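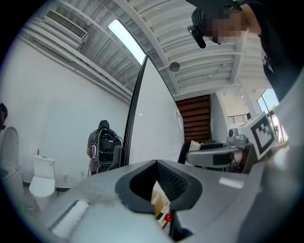 Chapter 4
Friction and the Holding of Loads

4.1 Scope of the chapter

Chapter 3 treated bodies in contact as if their surfaces were perfectly smooth. The only force one such body can exert on another acts at right angles to the surface. This is adequate for a ball resting in a bowl, but it gives no account of a ladder against a wall, a crate on a ramp or a nail in a plank. Each of these depends on a force acting along the surface, and that force is friction.

The present chapter deals with dry friction only. Oiled and wetted surfaces follow different rules and are left to Chapter 9.

4.2 Limiting friction

Place a block on a level table and pull it sideways with a small force. The block stays where it is. The table must therefore supply an equal force in the opposite direction. Increase the pull and the friction increases with it, up to a certain value, at which the block begins to slide. This largest value is called the limiting friction.

For most dry solids the limiting friction F is proportional to the normal force N pressing the surfaces together:

F = μN

The number μ is the coefficient of static friction. It belongs to a pair of surfaces and has no meaning for one surface alone. A table giving μ for "rubber" without naming the other material should not be used.

Two points are often missed. First, the equation gives the limit of friction, and the actual force at any moment may be anything from zero up to that limit. Second, the area of contact does not appear. A brick on its end and the same brick on its side begin to slide at very nearly the same pull. The rule fails for soft materials, which deform under load — rubber and felt are the usual cases — and Section 4.6 returns to them.

4.3 A load held between two faces

Consider a flat box pressed between two upright pads, each pushing inwards with force N. Friction acts upwards on both sides of the box, so the greatest weight that can be held is

W = 2μN

Worked case. A box weighing 142 N is to be held between pads for which μ = 0.5. The least value of N is 142 divided by (2 × 0.5), or 142 N on each side. Should dust reduce μ to 0.25, the force needed doubles to 284 N.

In practice the pads are pressed harder than the equation requires. The margin allows for worn surfaces and for jolts, which for a short time act as additional weight. Its size is a matter of judgement, and Tamihana and Eder differ on it (see Further Reading).

4.4 The angle of friction

The coefficient may be found without measuring any force. Rest the body on a board and raise one end slowly until sliding begins. If the board then makes an angle θ with the level,

μ = tan θ

An angle of 40 degrees gives μ = 0.84. The weight of the body cancels and need not be known. The board should be tapped lightly as it is raised — a body left undisturbed tends to stick, and the angle recorded will be too large.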